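Follholm 33 Task Chair: Four Months in a Shared Workshop Office

Bought in a pair from the Sterkodport outlet, used daily, adjusted more than the manual recommends. 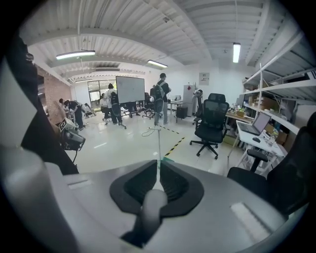
The 33 is the middle model in the Follholm range. It sits between the fixed-arm version, which I would not put at any desk used for more than an hour, and the synchronous-tilt version, which costs nearly twice as much and uses the same base casting. We ordered 2 of them in the standard configuration: mesh back, fabric seat, height-adjustable arms, hard casters. The order number ended in 2626, which matters only if you are trying to match the revision. Later units have a different tilt spring and a longer tension knob.

Assembly

The chair ships in one carton. The gas cylinder presses into the base and the mechanism plate drops onto the cylinder. The back bracket takes three bolts and each arm takes two. All of them use the same hex key. The bolts come with thread-locking compound already applied, so run them in by hand before tightening anything. I tightened the first arm fully before starting the second bolt and had to back it out again. The printed sheet shows the correct order, in a drawing small enough to miss.

Total time for the first chair was 33 minutes. The second went faster.

Seat

The foam is firm. It has not packed down in four months to any degree I can feel, and the front edge has a decent radius. Seat depth is fixed. This is the main limitation of the model. For me it is correct. Rocío Cuesta, who has the other chair and is a good deal shorter, ended up with a cushion behind her lower back for the first few weeks and then moved the backrest forward one position using the second set of holes in the bracket. Those holes are not mentioned in the sheet. The change takes ten minutes and a hex key, and gives you a little under an inch.

The fabric picks up sawdust and metal fines. A vacuum with a brush head gets most of it out. If your desk is near a bench, pay for the vinyl seat.

Back

The mesh is a single panel stretched over a molded rim. Tension is even from top to bottom, so lumbar support depends entirely on the curve of the rim and on the height setting. The height ratchet has seven stops and resets by lifting the back all the way up. Two of the stops on my chair are vague and will drop under a sharp lean. Stop four holds, and that is where it stays.

In July, with the roll-up door open and no air conditioning, the mesh was a clear improvement over the padded Lindgren chair I had before. In January I expect to hold the opposite view.

Tilt mechanism

Single pivot, located under the middle of the seat. When you recline, the front of the seat rises and your feet get light. That is normal for the design and there is no adjustment that removes it. The tension knob has a wide range but a coarse thread; count on a lot of turns. The lock works upright only. There are no intermediate positions.

A click developed at the pivot in the second month. I pulled the plastic cover, cleaned off the factory grease, and put in a small amount of white lithium. The click has not returned. Rocío's chair never had it.

Arms

Height adjustment only, with a push button on the outside of each post. The pads are a hard urethane that wipes clean. They do not pivot or slide, and at their lowest setting they clear a 27-inch desktop with very little to spare – measure before ordering. There is side play in both arms. Retightening the bolts reduces it for a while.

Casters and floor

The standard casters are hard nylon, intended for carpet. On sealed concrete they are loud and they skate. We replaced them with soft-tread casters from Flemham, standard 7/16-inch stem, and the chair now stays where it is left. The original casters pull straight out with a pry bar and a scrap of wood to protect the base. The soft set has collected a quantity of thread and wire clippings at the axles, so plan on clearing them every month or so.

Warranty

Five years on the mechanism and cylinder, two on fabric and pads. Caster swaps do not affect it, according to the reply I got from Follholm. Removing the pivot cover might. I did not ask.

Summary

Good foam, good mesh, mediocre arms, wrong casters for a hard floor. Buy it if the fixed seat depth suits you, and add the cost of the casters to the price when comparing it with anything else. For a desk shared by people of very different heights, get the version with the sliding seat.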